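The Last Dance at Unby

Quarter to eight and still no second cornet. Patricio Alarcón stood at the side of the stage with his watch in his hand, an old one, his dad's, ran slow. So maybe ten to.

"He's on the Dollcombe bus," said Mrs Sotiropoulos from the piano. "He's always on the Dollcombe bus."

Fourteen players on a good night. Tonight, the others, a borrowed drum, and a singer with a cold. The hall smelled of floor polish and wet coats. November. People had come though, you had to give them that, all the old couples from Clurier Road in their proper shoes, waiting to be told what to do with their feet.

"Start with the waltz," he said.

"Which waltz?"

"The one we know."

They knew it badly. The trombones came in early and the singer missed her first line compleatly, then found it, low and cracked, and for some reason that was better. Shoes began to move. A man in a brown suit danced with his eyes shut.
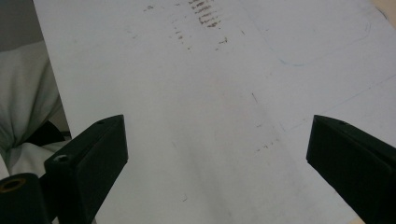
A white surface, close to.

In the break he looked for the music for number 17. Not in the case. Not under the case. He had written it himself, the winter Elena was ill, one copy, pencil, meant to ink it in and never did. A slow foxtrot with a silly bit in the middle for the clarinet. She used to hum the silly bit doing the washing up.

"Can't play it then," said Mrs Sotiropoulos.

"No."

"Hum it."

"What?"

"Hum it to me. I'll find it."

So he hummed, feeling a fool, bent over the piano with people carrying tea past him. She found it in F, wrong key, never mind. The clarinet got the idea by the second time through. Then teh door banged and there was the cornet, soaked, hat dripping, sorry sorry, the bus.

"Sit down," said Patricio. "Don't play till I nod."

He lifted his hand. The man in the brown suit was already on the floor.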